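Larnasari Counter Arm, Set-up Guide
Section 4: Teaching the arm to use a single-serve coffee maker

Read Section 3 (Clamping and Power) before you start. The arm must be clamped to the counter and the wrist camera must have passed its focus check. Allow one uninterrupted session for this section. If you stop partway, the arm keeps the button points you have already saved, but you will need to repeat the home point.

What you need

Your coffee maker, plugged in, with an empty drip tray
The Larnasari hand control
The soft fingertip (marked S on the base), fitted to the gripper
A dry, lint-free cloth

CAUTION: Do not teach button points with a full cup under the spout. The arm moves without warning when you release the hold key.

4.1 Place the coffee maker

1. Set the coffee maker on a flat, dry part of the counter. Its front should face the arm base.
2. Measure from the center of the arm base to the front of the coffee maker. The distance must be between 300 and 400 mm.
3. Press the four corner stickers from the kit onto the counter, one at each side of the housing. If the coffee maker is moved for cleaning, put it back inside the stickers.
4. Wipe the control area with the cloth. Crumbs and water drops can be read as edges by the camera.

4.2 Save the power button

The power button is taught first. All other points on the machine are stored as distances from it, so take your time here.

1. On the hand control, choose Teach, then Appliance, then New.
2. Hold down the hold key and guide the wrist by hand until the power symbol shows on the hand control screen. It does not need to be in the center. Words printed nearby, such as ADD WATER or DESCALE, help the arm find the same spot again, so keep part of them in view if you can.
3. Release the hold key. Wait for one short tone.
4. Move the marker on the screen over the power symbol and press Save.
5. Press Test. The arm lowers the fingertip and stops 2 mm above the button without touching it.
6. If the fingertip is over the button, press Accept. If it is off to one side, press Redo and go back to step 2.

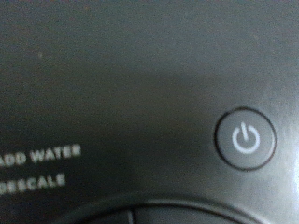
User note from Mendivel: on my counter the test kept stopping short of the button until I turned off the lamp under the cabinet. Glare on dark plastic seems to bother it more than low light does. After that it passed on the first try, and I have left the lamp off for morning coffee ever since.

The advice in this note applies to most dark, smooth housings. If you cannot turn off the light, go to Settings, then Camera, and set Glare to High. Saving takes longer at this setting.

NOTE: Indicator words are used for position only. The arm does not know whether the tank has water in it. Check the tank yourself before each brew, or fit the Ullent tank sensor (sold separately, see Section 9).

4.3 Save the cup-size buttons

On many single-serve machines the cup-size buttons sit on a curved panel at the top. The gripper has to come in from above, so check for shelves or cabinet doors in its path.

1. From the Appliance screen, choose Add Point, then Button.
2. Hold down the hold key and raise the wrist above the top of the coffee maker. Tilt it so that the camera looks down at the buttons.
3. Bring the wrist down slowly. Stop when the seam between two buttons is clear on the screen. The arm uses the seam to tell the buttons apart.
4. Release the hold key and wait for the tone.
5. Place the marker on the flat part of the first button, away from the seam, and press Save.
6. Type a name for the button. Use the size printed on the machine, for example 6oz or 10oz. The name you type is the one you will see in the brew menu.
7. Repeat steps 5 and 6 for the other button.

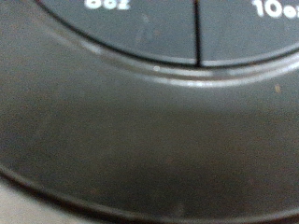 8. Press Test for each point in turn. Watch the fingertip from the side. It must come down inside the button outline and clear the raised rim.
9. Press Accept.

CAUTION: If the fingertip touches the rim during a test, press Stop at once. Repeated contact wears the soft tip and can shift the coffee maker out of its stickers.

4.4 Set the press force

The factory setting is 3 on a scale of 1 to 17. Leave it there for the first brew. If a button does not respond, raise the setting by one step and try again. Do not go above 8 on plastic buttons.

4.5 First brew

1. Fill the tank, load the coffee, and place a cup under the spout.
2. From the brew menu, choose the size you want and press Start.
3. Stay with the arm until the brew is finished and the wrist is back at home.

If the arm presses power but does not go on to the size button, the coffee maker may need longer to wake up. Open the brew menu, choose Timing, and add to the wait after power. The Daher software update adds a second wait for machines that heat before accepting a size. See Section 11 to install it.

Unplug the arm before you descale or clean the coffee maker.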